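Trorier把灰色凸纹家居用品列为常备货，“越用越好看”仍缺说明

2022年8月1日　本地消费

家居零售商Trorier今天宣布，5月起在Hillwood门店试卖的Lumdale系列转为常备商品。该系列的硬质用品一律灰色，哑光，表面没有印刷图案，只有与底色相同的凸起线条；配套的罩布是深炭灰色细罗纹针织料。公司在通稿里称它“越用越好看”，并说试卖期间“反响热烈”。至于热烈到什么程度，通稿没有给出销量，也没有给出退货量。
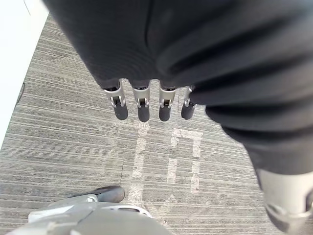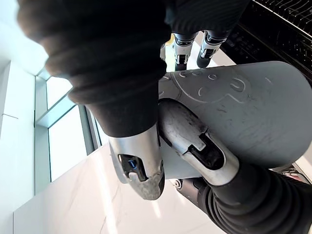 Lumdale目前有9种硬质用品，从台面收纳盒、杯垫到儿童餐盘都有，由供应商Gkikas代工。罩布另售，有2个尺寸，小的盖台面电器，大的可以盖住一张小餐桌。所有商品共用一种灰。负责这个系列的Ozan Akbulut解释，这样做是为了让厨房台面“安静下来”，家里不同时候添置的东西摆在一起也不会打架。

这个说法并不新鲜。前些年流行全白，商家也说过台面要安静；再往前是原木色，理由是温暖，顺带也安静。每换一轮颜色，原先那批刚安静下来的盒子就显得吵了。Akbulut对此的回答是，Lumdale“不跟流行走”。可是同一份通稿的开头，就把哑光灰称作“今年最受关注的居家色彩”。记者问这两句话怎样放在一起理解，他说通稿是市场部门写的。

争议比较大的是凸纹。通稿称，图案由模具直接成型，没有油墨，没有贴膜，所以“永不褪色，永不脱落”。就字面来说，这话挑不出太多毛病：图案和底色一样灰，本来也没有什么颜色可褪。不过凸起的线条同样会磨损，转角和弧线最高的地方先受力。磨平以后图案算不算“脱落”，公司没有说。

线条的风格近似卡通轮廓，有弧线，有小圈，也有弯成U形的卷。通稿把它称为“留白式绘画”，说每个人都能看出自己想看的形象。记者在Hillwood门店请店员指认一只餐盘上画的是什么，得到的答案先是一只猫，后来改成一片云。总部后来书面答复，该图案没有正式名称。对于一件打算卖给孩子的东西来说，这也许不算缺点，孩子通常比店员有主意。可是既然没有名称，日后要补买同款餐盘的顾客怎么向店里描述，大概得靠照片了。

同色凸纹还有一个实际问题，就是看不看得清。门店的陈列架装有斜打的射灯，线条一侧亮、一侧暗，轮廓相当分明。把同一只收纳盒拿到收银台旁边的平光下，线条就淡了许多，隔几步看只剩一块灰。记者问陈列灯光是否为这个系列专门调过，店方说全店灯光“统一规划”，没有说是什么时候规划的。打算买来装点厨房的人，最好先想一想自家台面上方的灯是怎么装的。

然后是划痕。哑光表面碰到硬物容易留下浅色细痕，这一点Trorier没有否认，只是换了个叫法。商品标签背面写着，使用中出现的细纹属于“生活痕迹”，会让每一件都“独一无二”。同一张标签的下一行又写着，生活痕迹不在质保范围之内。

Akbulut在电话里说，细痕不影响使用，多数顾客也喜欢看到东西慢慢变旧的样子。记者问“多数”是怎么得来的，他说来自门店反馈。门店反馈又是怎么收集的？他表示，店员会和顾客聊天。试卖期间有没有发过问卷，他要回去确认。截至发稿，确认的结果还没有来。

公司给出的另一项依据是耐磨测试。通稿称，Lumdale的表面“通过严格的3级耐磨测试”。记者索要测试说明，Trorier转给了Gkikas，Gkikas回复称，那是工厂内部的分级，用来区分不同批次的表面处理，并未对外公布对应的条件。3级上面有没有4级，下面的2级又意味着什么，对方没有答复。一个只有工厂自己看得懂的数字印到零售包装上，能告诉买家的东西实在不多。包装上的“3级”字样目前还在。

清洁说明写得也含糊。标签建议“用柔软湿布顺着纹路擦拭”。凸纹有弯有圈，顺着哪一条擦，没有图示。记者更关心的是线条根部的那一道窄缝：厨房台面难免有油，灰尘沾上油，最容易停在这种地方。光面的盒子一抹就过去了，凸纹的盒子恐怕得拿软毛刷沿着线一圈圈地走。通稿把Lumdale形容为“几乎不用打理”，店里却在货架侧面挂着一把配套的小刷子，单独计价。店员说刷子卖得不错。

灰色耐脏，是这个系列的另一个卖点。严格说来，灰色只是让脏不那么显眼。放遥控器的收纳盒倒也无所谓，餐盘就两说了，家长大概宁愿一眼看出哪里没有洗净。对这一点，Akbulut的意见是“清洁习惯因人而异”。

罩布的情况稍好一些。深炭灰的罗纹针织料摸上去柔软，垂下来有自然的褶皱，也不反光，盖在搅拌机之类形状不规则的东西上，确实比硬壳罩子服帖。店里的样品试着套了几次，都能轻松套上去，拉下来也不费劲。弹性能保持多久，标签没有讲。针织料会勾丝，带棱角的电器尤其容易勾，包装上只有一句“避免尖锐物”。

把厨房电器盖起来这件事本身，也值得多想一层。Trorier在产品页上说，罩布能“让杂乱在视觉上消失”。这句话倒是老实，消失的只有视觉那一部分。搅拌机仍然占着原来的位置，每天要用的人每天多一道掀布、叠布、再盖回去的手续；不怎么用的人，盖上以后大概更不会用了。要是台面真的太挤，把不用的电器收进柜子，或者送给用得着的人，一分钱都不必花。产品页没有提到这两个办法。

深色布料粘不粘面粉和猫毛，记者也问了。店员很爽快地说粘，建议买滚轮。滚轮在刷子旁边。

罩布的洗涤说明要求冷水、单独洗、平铺晾干。大号那一块平铺开来，需要一张小餐桌那么大的地方，而它平时盖着的恰好就是那张桌子。住处宽敞的人不会觉得为难，可这个系列的宣传语明明是“为小厨房而做”。Akbulut承认这一条“可以写得更灵活”，又说挂着晾也不是不行，只是下摆可能会拉长。

价格方面，Trorier不愿意让记者公布与其他系列的逐项对照，理由是“定位不同”。走一趟店就能看个大概：Lumdale的收纳盒摆在一款没有花纹的灰盒子旁边，后者也由Gkikas代工，盒盖的开合方式相同，标价明显低一截。公司说两者“工艺不同”。凸纹需要另开模具，这笔钱当然是存在的，至于应该占售价的多少，外人算不出来，公司也没有打算替外人算。

值得一提的是，没有花纹的那一款没有写“独一无二”，也没有写“生活痕迹”，标签上只有尺寸、材质和一句“请勿使用硬质百洁布”。对一只盒子来说，这些已经够用。

退换政策是这次上市中讲得最清楚的一项。顾客凭收据可在30天内退货，条件是商品“保持可再次销售的状态”。问题又绕回到划痕上：一只盒子在台面上放了两周，表面添了几道浅痕，究竟算生活痕迹，还是算不能再次销售？Trorier的书面答复是由门店判断。Hillwood门店的答复是由总部判断。记者把两份答复一并寄回给公司，请它选一个，公司表示会“协调内部口径”。

在口径协调好之前，买了的人不妨先留着收据和包装，拆开时趁着光线好拍几张照片，尤其是线条密集的地方。餐盘类的商品最好先别撕掉底部的标签，店员说撕了标签的一律不退，这一条在收据背面没有写。

也有站在Trorier一边的意见。一位在店里挑收纳盒的顾客告诉记者，她不在乎图案是猫还是云，也不在乎有没有划痕，她家的盒子反正要和钥匙、硬币、开瓶器放在一起，什么表面都撑不了多久，灰色至少不难看。她最后买的是没有花纹的那一款。

Akbulut说，Lumdale接下来会增加新的凸纹，颜色维持不变，时间没有定。被问到新图案会不会有名字，他说这个建议不错，会转告设计部门。刷子和滚轮是否会并入套装，他没有回答。

Lumdale系列即日起在Trorier的Hillwood门店销售，罩布与硬质用品分开计价，清洁刷和滚轮须另购。本文发出后如收到有关耐磨分级及退货标准的答复，将在本页更新。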